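Greifer-Arbeitsplatz planen - Werkstatt-Tipps, Teil 4

Schnell notiert, bevor am Freitag die Bestellung an Tisico rausgeht.

Erst der Tisch, dann die Greifer. Klingt banal, wir habens beim ersten Platz in Wimville andersrum gemacht und zweimal gezahlt.

- Helle, matte Platte auf den Tisch legen. Kostet wenig, lässt sich tauschen wenn sie verkratzt ist.
- Stative gleich mitbestellen. Einzeln nachgekauft wirds teurer, und die Lieferzeit liegt bei bis zu 6 Wochen.
- Kabel immer eine Nummer länger. Zu kurz heißt: zieht am Handgelenk, nach einer Stunde will keiner mehr.
- Übungsteile nicht aus dem Katalog! Tennisball, durchsichtige Kunststoffschale, fertig. Die Sets von Gunn sind schön, aber für den Anfang rausgeschmisenes Geld.
- Markerplatten auf Reserve, wir nehmen 4 Stück pro Platz.
- Für Kleinkram 100 Euro extra einplanen. Klebeband, Kabelbinder, Steckdosenleiste.

Angebot von Rerkum kommt erst im März, bis dahin nix unterschreiben. Und beim Händler nachfragen ob die Greiferfinger einzeln zu haben sind - steht meistens nicht in der Preisliste.

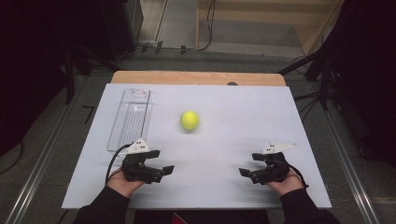

Wartung übrigens getrennt anbieten lassen, sonst verschwindet sie im Gesammtpreis und man kann nix vergleichen.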